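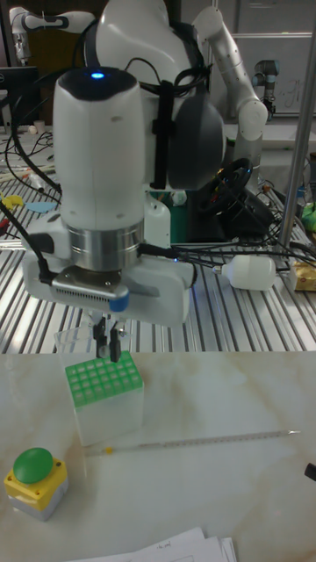

Member Forum > Facilities and Purchasing > Shared supplies: central stockroom or departmental cupboards?

Started by Halvorsen_Facilities

Members are invited to comment on the proposal to close the departmental supply cupboards at the Halvorsen site and move all consumables to one stockroom on the ground floor. The proposal covers paper goods, gloves, cleaning materials, batteries and general stationery. Specialist items ordered by individual departments are outside its scope.

At present the site maintains 41 cupboards. Each has its own key and its own reorder sheet, and the purchasing office receives the sheets at different times of the month. Comments posted by noon on Friday will be included in the paper that goes to the site manager.

Reply from L_Mridha

I support the proposal in principle. When our department last checked its cupboard, we found unopened stock under three different item codes for the same product. The purchasing office had treated them as separate lines and reordered each one.

My request is that the stockroom open at 7:30 a.m. The early shift cannot wait until nine for gloves.

Lakmal Mridha
Second floor

Reply from condach_annex

The Condach annex does not support the proposal as written. Our staff would have to walk 400 yards to the stockroom, in part outdoors, and return with boxes. The paper makes no mention of a cart or of a delivery round. We ask that the annex be exempt until one or the other is in place.

Reply from Halvorsen_Facilities

Thank you. A delivery round to the annex has been costed and will be added to the paper. It would run once a day, in the early afternoon.

Reply from condach_annex

Once a day is acceptable for paper goods. It is not acceptable for cleaning materials, where a spill has to be dealt with when it occurs. We would wish to retain one cupboard for that purpose.

Reply from tudov_stores

The Tudov site made this change in July of last year, and members may find our experience useful. Our item list fell from 134 lines to a much shorter one, chiefly by settling on a single size of trash bag and a single type of battery. Complaints were frequent during the first month and concerned labeling more than distance. We now label every shelf with the item name in plain words, followed by the code. Our current shelf rules are as follows.

Heavy items are stored below waist height.

Opened boxes are placed in front of sealed ones.

Items without a label are returned to the desk and are not shelved.

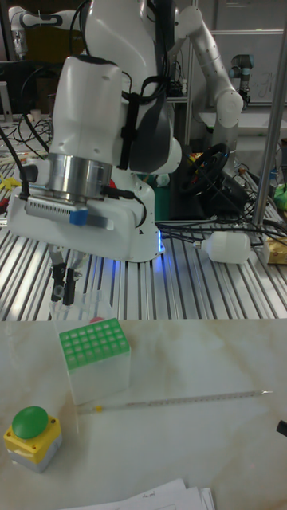
Returned items are entered in the log before they go back into stock.

The last of these is the rule most often missed, and we would advise a notice at the desk.

Reply from R2_purchasing

I must disagree with the previous member on the subject of a single battery type. The wall clocks and the door keypads at Halvorsen do not take the same size, and a standard list that leaves one of them out will simply move the purchase to somebody's expense claim. I would also question the move to the Fumov ordering form. It allows up to 2 approvers per request, and several of our departments require a third signature. 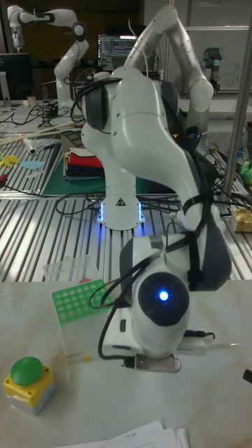
On the matter of keys, I would prefer a sign-out sheet at the stockroom desk to a further set of copies. Copies were issued freely when the cupboards were set up, and the office no longer holds a reliable list of who has them.

Reply from L_Mridha

I agree with the sign-out sheet. With regard to the form, could the third signature be attached as a scanned page? Our department has done this for furniture requests without difficulty.

Reply from R2_purchasing

It could, provided that the page carries the request number. I would want that stated in the paper.

Reply from Halvorsen_Facilities

Both points are noted. The paper will list two battery sizes and will describe the scanned page as an interim arrangement. The request from the annex to retain one cupboard remains open, and the site manager will be asked to decide it separately. Opening hours will be proposed as 7:30 a.m. to 4 p.m.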